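`jacket-on-bed` / data card, revised June 12, 2023

Maintainer: Sheena Lindsay. Labels: Keir Innes, Craig Tosh. Site: Tivbridge, upstairs bedroom.

## Contents

Recordings of padded jackets being spread, straightened and folded on a made bed. The set holds 576 clips from 21 sittings. One garment per clip. Bedding stays on the bed throughout and is not changed within a sitting.

Garments were chosen for bulk. A shirt folds along a line and stays there. A padded jacket holds air, springs back and hides its own edges, so the fold steps used in our earlier Carnegie set (shirts and tea towels) did not carry over. The labels were rewritten from scratch.

## Example: teal jacket

Surface: bed with floral quilt, pillows at the head. Start state: spread without care, not zipped, no attempt to square the sleeves. 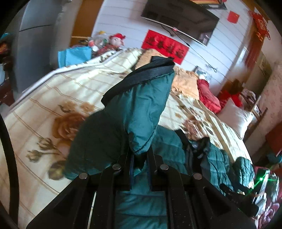
*Teal jacket, raised fold. Label: `lift`.*

The `lift` label starts when any part of the fabric leaves the bed and ends when that part is put down or let go. It says nothing about where the fold ends up. Use `place` for that.

Other labels in use:

| label | meaning |
|---|---|
| `spread` | fabric pulled outward to reduce overlap |
| `press` | downward contact, no sideways travel |
| `fold` | one section laid over another and released |
| `lift` | see above |
| `place` | lifted fabric set down in a new position |
| `idle` | no contact for 2 seconds or more |

`press` was added in March. Before that, contact without travel was filed under `spread`, and sittings 1 to 4 have not been relabelled. Filter them out if the difference matters to you.

## Surface and fabric notes

Smooth panels and quilted panels behave differently and are tagged separately (`panel: smooth`, `panel: quilted`). Where one garment has both, tag the panel in contact. If contact crosses a seam, use `panel: mixed`.

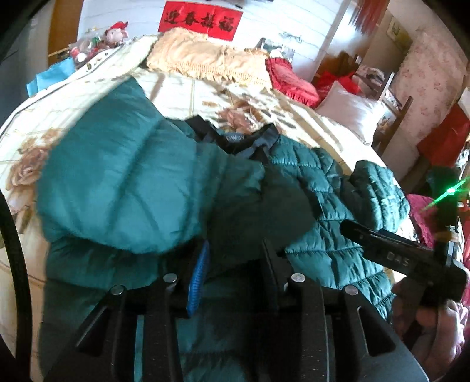

Collars get their own tag, `region: collar`, and so do sleeves and hems. Linings are tagged only when turned outward. Straps and trim take the region they are attached to. If that can't be made out, leave `region` blank. Do not guess from an earlier clip, as the garment may have been turned over between the two.

Creases are not labelled. We tried it in one sitting and the two labellers disagreed too often to keep the column.

## Fold order

The order asked for is:

1. Spread the body flat, front down.
2. Bring each sleeve in across the back.
3. Press from hem to collar to let the air out.
4. Fold the hem up to the collar.

Step 3 is often repeated after step 4. Both passes are labelled `press`; the `step` field tells them apart.

## Known problems

- Sleeves that lie under the body are tagged `hidden` only from sitting 5 on.
- Teal and navy fabric share one colour code (`blue_green`) in the index. To be split in the next revision.
- Patterned bedding confuses the automatic outline tool, mostly where a large printed flower meets a garment edge. Outlines in those clips were corrected by hand.
- A sleeve lying out to the side of the mattress is still counted as on the bed. The `overhang` field is set only if fabric passes the edge. 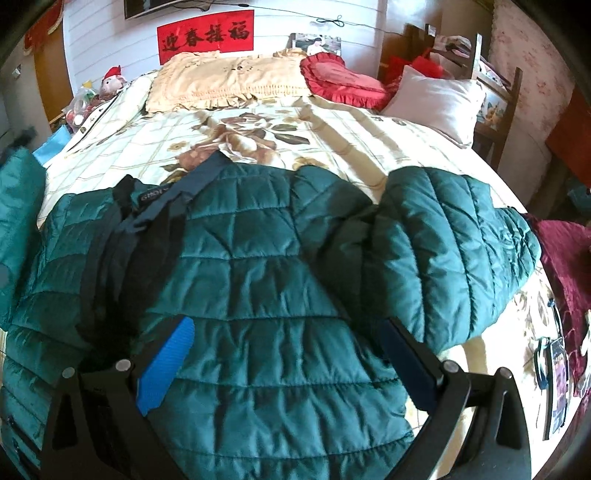 Fiona Shearer disagrees with the fold order and asked for her objection to be kept with the card: sleeves should go in after the first press, she wrote, because air trapped in the body pushes them back out and the clip then has two sleeve folds where one would do. She would also like a fold in thirds for longer jackets.

Both points are open. A trial with the order changed is planned at Lultanthorpe, using the same labels and a plain bedspread. Results will go in `notes/fold_order.md`.

## Files

- `index.csv`: one row per clip
- `labels/`: start and end times, label, region, panel, step
- `garments.csv`: garment code, main colour, closure, size
- `notes/`: sitting notes, unedited

Corrections to Keir Innes, with the clip number and the row as it should read.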